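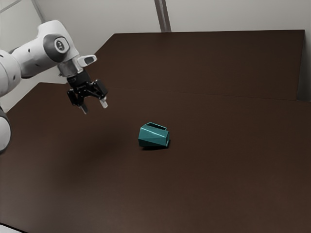

Simulated workcell with the arm, its open gripper and the teal test object on the table.

How to run the open day demonstration

These instructions are for staff presenting the arm to visitors at the Stestville site. Each session lasts 12 minutes and should be led by two members of staff.

1. Start the simulation before the group enters and load the scene named Premmont.
2. Check that the gripper is open and clear of the table.
3. Introduce the task: the arm is to pick up the teal object and lift it.
4. Run the first attempt at 50 per cent speed. Visitors should be told that the view is simulated.
5. Invite one visitor to choose a new position for the object, then run the task again.
6. Reset the scene — do not close the program — and take questions.

Should the arm stop partway, press Reset once and wait. Faults are to be reported to Birger Ekström at the end of the session.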